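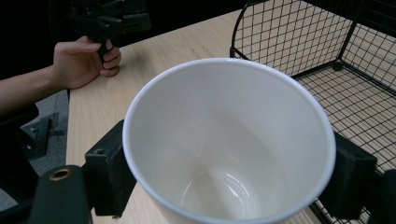 White ceramic cup, wide mouth

Can I grow basil from cuttings in a cup on the windowsill?
Mohammed-Awal Baidoo
My plant went leggy in March and I'd love to save it! Is plain tap water fine?

Stodholm
Yes, do it! Snip just under a leaf joint, strip the lower leaves and change the water every couple of days. Mine had roots in 11 days — such a thrill. A neighbour's took 14, so hang in there.

Mbwambo
tap water's ok. keep it out of harsh afternoon sun

Prillarer
I only ever use seed, sorry. Great flavour though!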